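Print this page | E-mail this to a friend

Small flat, big front door: an afternoon with Rekha Grewal

I had been meaning to talk to Rekha Grewal for ages. If you live anywhere near Flirnitz you've probably walked past her shop without noticing it (it's next to the key cutter, and the sign is tiny), but people who have had her round to sort out their hallway do tend to go on about it. My neighbour Seo-ah Wang went on about it for most of the spring! So I rang up, and Rekha said to come over as long as I didn't mind talking while she unpacked boxes.

I didn't mind at all. She gave me tea and a stool, and I asked how anyone ends up with a job tidying other people's hallways.

"By being bad at something else," she said. "I sold curtains. I was always going into people's homes to measure up, and I'd be standing in the hall with my coat still on, thinking, where does anybody put anything? You'd have this beautiful front room with nothing out of place, and to get there you'd climbed over five umbrellas and a scooter."

She started with her own hall, which is narrow even by Flirnitz standards, and then did her sister's. After that came a friend of her sister's, Chang-ho Choo, who had two children, two bikes and a front door that only opened as far as the coat pegs would let it.

"Chang-ho's was the one that taught me," she told me. "I went in with all these ideas about baskets. He let me talk, he was very polite, and then he said, Rekha, the door doesn't open. And he was right, it didn't. I moved the pegs to the other wall and that was nearly the whole job. I was a bit embarrassed to send him a bill."

Did she, though?

"Oh yes. A small one."

I asked her what people get wrong, expecting to hear that we all own too much. She wouldn't have it. She has no patience with being told to throw things away, and I got quite a long speech on the subject while she was slitting open a carton with a butter knife.

"People come to me having already had a big clear-out, and they're miserable, they've given away a coat they liked. And the hall's still a mess! You've got to look at what you do when you walk in. Watch yourself for a week. Where do your keys go, before you've thought about it? That's where the hook wants to be. Don't put it where it looks nice and then tell yourself off every evening."

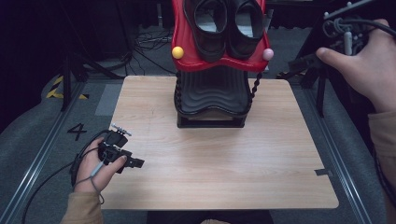
Shoes are what she gets asked about most, and she has firm opinions there too. She likes one pair per person by the door and the rest somewhere else, and she'd sooner see them off the floor, where you can get a broom under. Beyond that she says it's up to you. Her own mother lines them up on the stairs, one pair to a step, and has done so for as long as Rekha can remember.

"I've tried," she said. "I bought her a lovely Dadora bench with a lid. She keeps wrapping paper in it."

We got on to colour, because I'd been staring at a tin of paint on her counter, a sort of mustardy orange. Rekha thinks we're all far too timid in the hall. You're only in there for a minute or two at a time, so you're not going to get sick of it, and it's the first thing you see when you come home tired. She painted hers dark green. Her partner, Gil-soo Song, was against it and said it would be like living in a bottle.

"He's come round," she said, and then Gil-soo shouted from the back room that he hadn't.

The shop itself is a newer thing. She used to do all her work from the kitchen table and carry samples round on the bus, and then the unit came up and she took it in a bit of a rush. It used to be a wool shop called Wustier, and she still gets people coming in for wool. She keeps a few balls of it behind the till now, bought in specially, and I think that tells you most of what you need to know about her.

I wanted to know about the hard ones, the halls that beat her. She thought about it for a while.

"There was a lady with 507 walking sticks. Her late husband's, he'd collected them. She didn't want them moved, she only wanted to be able to get the pushchair in when her grandson came. We ended up putting them on the ceiling. Gyu-bin did it, Gyu-bin Geum, he's my joiner, he was up a ladder for days and he still won't talk about it. But it looked wonderful. You walked in and looked up."

She's planning a few evening talks at the shop from September, nothing fancy, bring a photo of your hall and a rough drawing with the measurements on. I've put my name down. My own keys, I have to confess, go in the fruit bowl, and when I told Rekha this she asked whether I'd thought of moving the fruit.

Related items
Gyu-bin Geum on fitting shelves in old walls
Paint for dark corners: your letters
Where to buy hooks in Flirnitz
A reader's understairs cupboard, before and after

Contact us | Copyright Flirnitz Home Pages, Aug 7, 2018 | Back to top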